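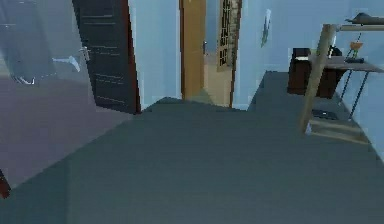
Rowing machine or walking pad for a small apartment?

Hanyu Cai
I have 100 minutes a week for exercise and no gym nearby. I'm stuck between the Trimside rower and the Pondeck walking pad. My knees are fine, my lower back less so. Budget is tight.

Aiguo Yao
Rower. I do 2 sessions a week on mine, 40 minutes each, and my back is better than it was in March. Start with low resistance and learn the stroke first.

Cuiping Lei
I disagree. Bad form on a rower is how I hurt my back – took months to settle. A walking pad is dull but you can use it every day, even on a work call.

Aiguo Yao
You can do that, but walking slowly on a call won't do much for your fitness. He said exercise. 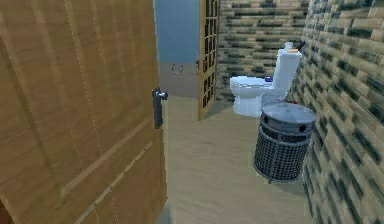
Qianru Peng
Depends where you're starting from. If you sit all day, a brisk walk counts. I'd get the pad, then add some floor work for the back.

Hanyu Cai
I do sit all day. Does the Pondeck go fast enough for a brisk walk?

Qianru Peng
Mine does – I never use the top speed. Oil the belt when the manual says to.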